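Review: Skallia Bench Cell Safety Kit (the rules binder + panel set)
Posted 4 April 2018
Rating: 3.5 out of 5

Quick one, I have a cell to get back to. Been asked by a few people on the list if the Skallia kit is worth buying for a small two-arm table setup. Short answer: mostly yes, for the binder. Panels are fine. Labels are bad. Long answer follows, skip around.

What you get

One binder, ring type, 20 rule sheets on coated stock. A pad of sign-off forms. A sheet of stick-on labels. Side and back panels in off-white, a clear one for the front. A bag of hardware that was one bolt short in my box (Skallia mailed one, took a while). Also a thin booklet on how to fill out a risk sheet for your own cell, which I nearly threw out with the packing foam and which is the best thing in the box.

Kit is $500 from Ostetwood. Clurkwood had it listed a bit higher and out of stock. No idea if they still carry it.

What we use it for

Two small arms on a wood tabletop, both mounted along the near edge. Work is handling junk plastic: old membership cards, gift cards, cut up. Sorting and picking, long runs, lots of small sharp bits. Not heavy. Not fast. Which is exactly the sort of job where people get lazy about rules, me included.

The rule sheets

Written in plain words. One rule per sheet, short reason under it, a box for your own numbers. I like that. Last binder I had (Jurčo) read like a tax form and lived on a shelf.

Good ones:

Sheet 2, shared space. Two arms that can reach each other get ONE stop button for both. Not one each. We had one each. Fixed now.

Sheet 4, hands. No reaching in while either arm has power, even if it is holding still. Holding still is not off. Read that one out loud to new people.

Sheet 7, loose material. Set a limit on how much stuff is on the table and write it down. Clear between runs, brush and pan, never fingers, never compressed air with cut plastic. We used to blow it off. Bits in everything.

Sheet 9, cable slack. Every cable gets walked through the full reach of the arm, slowly, by hand or at the lowest speed, before the first run of the day. Look for rub points, look for anything that can hook on a gripper. Mark the slack point with tape. Takes a couple minutes. I grumbled, then did it, then kept doing it.

Sheet 12, small connectors. Strain relief on anything that moves, no exposed joins left hanging where a sleeve or a tool can catch them. Fair. This is the one we are worst at.

Weak ones:

Sheet 14, lighting. Says "adequate." Adequate for what? No number, no test, nothing.

Sheet 15, floor markings. Useless for a tabletop cell. Just says to tape a line around the work area. My work area is a table.

Sheet 18, noise. Three lines. Could have been left out.

Filling in the risk sheet

The booklet has you go stand at the cell while it's loaded and write what could cut, pinch, snag or fly. Not from memory, at the cell. Ours came out longer than I thought. Card edges. The pinch between the two grippers when both go for the middle. Cable loops standing up off the arms, purple ones, easy to see at least. Flakes getting everywhere. The strip lying across the clear panel at the front, and the connectors near it. Then you score each thing low, medium, high, and anything high gets a fix before you run again. No "later" column. Annoying and correct. 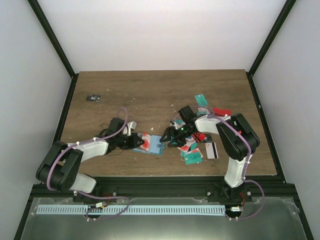 Panels and fit

Went up without a fight. Light color on the back and sides helps, small pieces of card show up much better than with our old dark sheet. Corners line up with the black frame bars ok once you shim one side. Clear panel throws some glare depending on where your lamp is, I moved the lamp. Scratches easy. Don't use paper towels on it, the card grit drags.

Drilling guide is for a metric rail. If yours is odd sized measure twice. I did not measure twice.

The labels

Bad. Glue gives up on anything with a texture. The print is small, gray on white, can't read it from standing hieght. The stop label is the same size as the "do not lean" label, which makes no sense at all. I printed my own and taped them down. For this price the labels should work.

The sign-off pad

Start of run, end of run, who cleared the table, who checked the cables, who tested the stop. Initials and time. People will hate it for a week. After that it's just a thing you do, like washing a mug. We are at 3,539 runs logged total (older ones copied over from our notebook, so don't read too much into it). What the log is good for is seeing which box gets skipped. For us it was the cable one, every time, usually at the end of a long shift. So we moved that line to the top of the form.

One gripe: no space for notes. One line would do. We write on the back.

Compared to the Jurčo binder

Jurčo is thicker and covers more, mobile bases, big arms, fenced floor cells. If you have any of that get Jurčo. For a bench setup it's overkill and half the pages don't apply. Skallia is thinner and people will read it. That counts for more in my book.

Neither one replaces the real standards or whatever your own safety office says. Skallia says so on page one, good for them. If your insurer or your site has its own rules, those win. Don't wave a binder at an inspector and expect it to end there.

Things I'd change if you buy it

Do the booklet before putting the sheets on the wall. Only post the ones that apply, a wall of 20 gets ignored.

Put the loose material limit where the person loading can see it. Ours is a line of tape on the scoop. Fill to the tape, dump, done.

Test the stop at the start of every run and with both arms moving, not parked. The form just says "test stop." Be stricter than the form.

Cut gloves for clearing. Kit doesn't include any, sheet 7 tells you to wear them. Would it kill them to put a pair in the box.

Check mount bolts weekly. Ours are right there on the rail, quick look, quick turn with the driver. Sheet 11 says monthly. Too long for arms that run most of the day I think.

Support

Emailed twice. First time about the bolt, answered next day. Second time about sheet 14, got a reply that a revised set is comming in September with actual lighting values and a bench-only version of the floor sheet. Free to people who registered, supposedly. Register your kit then, card is inside the back cover, easy to miss.

Who should buy

Small shop or lab, one or two arms on a table, no written rules yet or rules that live in somebody's head. Yes, get it.

Already have a decent risk sheet and a log? Skip the kit, ask Ostetwood if they'll sell the binder alone. They did for a friend, didn't ask what it cost.

Big cell with a fence, no.

Pros: plain wording, good booklet, form people will fill out, light panels
Cons: labels, lighting sheet, missing bolt, no gloves, clear panel scratches

Would buy again, would throw the labels out first. Will update when the revised sheets show up.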